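Unit 4 handout: Land reform and the tenants' movement in Pokdale
Course notes, S. Friesen

Read these notes before the seminar. They cover the background to the Pokdale movement, its main legal aims, and the points on which later writers disagree. Page references are to the course reader.

1. Background

Pokdale was an upland district of small farms held almost entirely by tenants. Title to the land lay with a few families, of which the Solberg family was the largest. Rent was paid partly in grain and partly in labor. A tenant who missed a payment could be removed at the end of the season, and the local court had no power to review the removal.

Tenants also had no vote in district elections. The franchise was tied to ownership, so a family that had worked the same fields for several generations had no say in how the district was run.
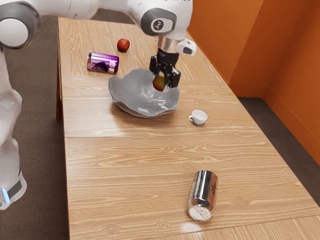
The first organized protest came in November, after a poor harvest. About 200 tenants refused to deliver the labor portion of the rent. The refusal was peaceful and lasted 12 days. It ended when the landowners agreed to delay removals until spring. No change was made to the law at this stage.

2. Skuvevitz and the petition

Skuvevitz was the son of a tenant and had trained as a clerk in the district court. His knowledge of court procedure shaped the movement. Earlier leaders had asked for lower rents. Skuvevitz asked for written leases – a narrower demand on paper, but one with wider effects, as a written lease could be brought before a judge.

The petition carried 1235 signatures or marks. It made 2 requests:

- that every tenancy be recorded in writing and held at the court;
- that the right to vote be extended to any person named in a recorded lease.

The second request is often left out of short accounts. It matters for this unit because the wording was "any person" and the leases of widows were already held in their own names. Whether Skuvevitz meant to include women is disputed (reader, section on the Fistau letters).
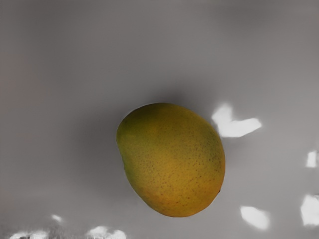 The district assembly accepted the first request and rejected the second. Recording of leases began the following year. The franchise was not changed until the assembly itself was replaced.

3. The Fistau letters

Fistau was the assembly's secretary and wrote often to Skuvevitz. The letters are the main source for the private side of the negotiations. Two cautions apply. Only the replies from Fistau survive, so the views of Skuvevitz must be inferred. Several letters are also undated, and their order in the reader is the editor's.

4. Later interpretations

The older view treats the movement as a rent dispute that grew political by accident. Its evidence is the first protest, where the vote was not raised at all.

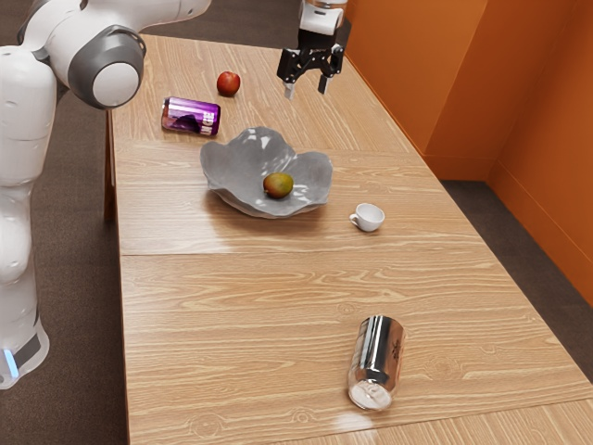
The newer view starts from the petition and holds that legal standing was the aim from the beginning. Its weak point is the gap in the record between the protest and the petition. Both views rely on the Fistau letters, and each quotes different ones.

For the seminar, prepare a short answer on which request did more to change the position of tenants. Use at least one letter and the text of the petition.

Related items
Unit 3 handout: Courts and customary tenure
Unit 5 handout: Extending the franchise
Reading the Fistau letters: a short guide
Glossary of land and tenancy terms
Essay guidelines, Sheldon Friesen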